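3.2 Shared kitchens and the sorting of food waste

The second part of our study concerns the residents of Plellent, a housing estate of 243 flats where the kitchens are shared between neighbours on the same floor. We asked each household to keep a short diary for 50 days, starting in December, and to write down what food was thrown away and in which bin. The same diary was used earlier in Camacho, so the two neighbourhoods can be compared.

Most households returned the diary complete. The entries from the first week are less regular than the later ones, and we have kept them in the analysis with a lower weight (see Section 2).

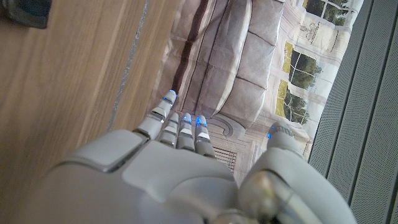 Figure 3

Why did the residents of Plellent throw away more bread than the residents of Camacho? They bought it in larger loaves, as the only bakery near the estate, Clodovau, does not sell half loaves.

This answer came up many times in the diaries, often beside a remark on the small size of the shared freezer. Cooked rice and salad leaves followed bread in both places. The colour of the bin lid had little effect on sorting, although the Plullari survey had found a clear effect in older buildings. We return to this difference in Section 4.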